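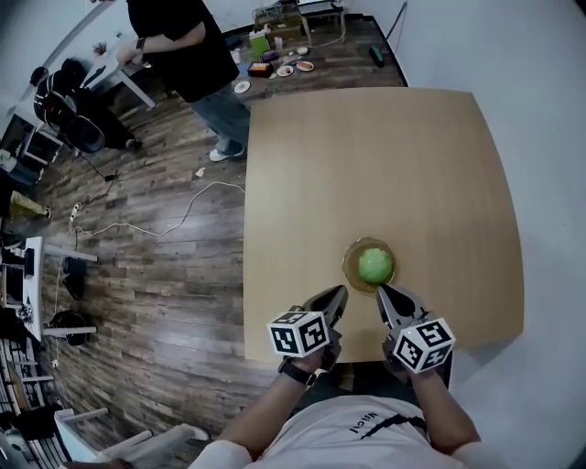 Call for participants: hand-held gripper fault study, Skokville

The Arabzadeh Centre for Workplace Automation invites adults to take part in a study of grip faults in hand-held grippers. The study follows an incident in March, when the jaws of an Adix gripper released without a command and a participant's finger was bruised. A review of 2,000 recorded grasps found 373 unplanned releases. The units involved were withdrawn, and the centre's safety office has approved a revised procedure.

What participants will do

You will sit at a table and use two grippers, one in each hand, to pick up and put down light household items such as a ball or a dish. You will say aloud when a grip slips, jams or opens on its own. Staff will note the time and the colour code of the unit. Each visit lasts 2 hours, including rest breaks.
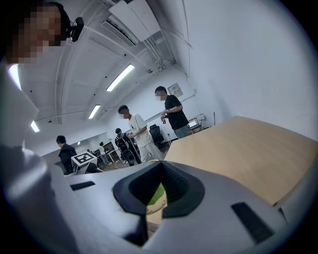
Who may apply

Applicants must be 18 or older and have full use of both hands. Anyone with a recent wrist or finger injury should not apply. Experience with robots is not required.

Safety and your rights

Keep your fingers clear of the jaws at all times. If a gripper behaves oddly, put it down and tell staff. You may stop at any point and will still be paid for the full visit.

How to apply

Forms are available at the front desk in Skokville and at our Plesach office. Please quote study number 498. Applications close at the end of June.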